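3.2 Household survey

Storage of cooking tools was recorded in 696 homes in Halamau and Tarano during May. Fieldworkers noted where each item was kept, how far it stood from the hob, and whether it hung or lay flat. Homes without a fixed kitchen were left out (Kaushik and Bugti, in preparation). Upright stands were coded separately from wall rails (Figure 2). 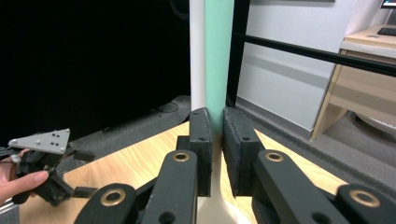 3.3 Results

Of the homes visited, 283 kept at least one tool hanging. Hanging was more common where drawer space was small, and the effect held after adjusting for household size.

Figure 2. Upright stand with curved hooks; a pale green spatula hangs from one side.

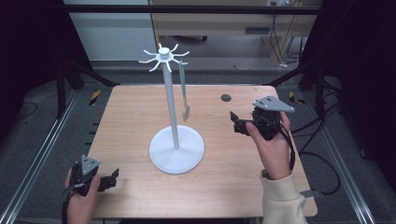
Drawer storage was linked to longer search times in both towns. The diary data, over 2,000 entries, show the same pattern, though evening meals in Tarano were under-reported. Rented homes did not differ from owned homes on either measure. Floor area was self-reported and is treated with caution in Section 4.

Contact: R. Kaushik, Bansal Household Studies | Back to top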